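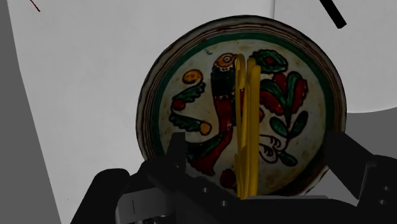 Maricica Tudose wrote to ask whether a spring-wire hanger will chip the rim of an old glazed plate, and whether the adhesive disc sold as its replacement can be trusted on a plaster wall. The first half of her question has a short answer: it can, if the hooks are bare metal and the spring is a size too small. The second half took longer, and is the reason for this review of the Multcombe adhesive plate hanger.

The product is a fabric disc with a water-activated adhesive on one face and a steel hanging loop riveted through the centre. It comes in four diameters. I bought the 80 mm and 48 mm sizes, at my own expense, and used them on a mix of folk pottery and ordinary dinnerware, painted birds and flowers for the most part, with a couple of plain whiteware pieces as a control.

Preparation. The instructions call for the back of the plate to be washed, dried and left overnight. Follow this. Unglazed foot rings and bare patches take up water and release it slowly, and a disc fixed to a damp body will lift at the margin. Wet the adhesive with a fingertip, wait until it turns tacky, then press from the centre outwards. The leaflet says five minutes to tackiness. Mine took nearly 2 minutes longer than that in a cool laundry.

Fit. The disc needs a flat area larger than its own diameter, inside the foot ring. This rules out more plates than the packaging admits. Hand-thrown pieces with a narrow foot will often accept only the 48 mm disc, and its rated load is low enough that a heavy earthenware plate may exceed it. Weigh the plate on kitchen scales before choosing. The size chart printed on the box goes by plate diameter alone and takes no account of body thickness - a poor basis for a load rating.

Holding strength. I hung a test plate over a folded blanket and left it for 63 days with a bag of lead shot taped to the back, bringing the total to the rated load for the larger disc. There was no visible creep at the edge of the fabric and the loop had not deformed. I did not test to failure. The same arrangement in a bathroom was less satisfactory. The margin of the disc had begun to curl by the end of the trial, and I would not use the product in any room with a shower.

Appearance. Nothing shows from the front. For plates with a decorated rim this is the main advantage over spring wire, where four hooks sit across the banding. The plate also lies closer to the wall, though the loop leaves the top edge leaning forward slightly. A small felt pad at the bottom of the foot ring corrects the angle if it bothers you.

Removal. Soak the disc in warm water until the adhesive softens, then peel. On fully glazed backs it came away clean. On a porous back it left a grey film that needed a second soak and a soft nylon brush. Do not soak a plate with cold-painted decoration, old repairs or flaking glaze. Those pieces belong on a stand or in a padded wire hanger.

Compared with the Girnby spring hanger. The Girnby has vinyl sleeves on the hooks, adjusts over a useful range and can be taken off in seconds. It is also visible, and the sleeves on mine had yellowed after one summer beside a north-facing window. For anything you rotate or lend out, it remains the better choice. For a plate that will stay put, I prefer the disc.

The wall fixing is sold separately. In plasterboard, use a proper anchor. In old lath and plaster, find the stud or use a picture rail, whatever the plate weighs. The small nail supplied with the Girnby is adequate for timber panelling only.

Price is reasonable for the small disc and steep for the large one, given that neither can be reused. The box gives no expiry date for the adhesive, and it should. I have written May on the lid of my opened pack and will try the remaining discs then.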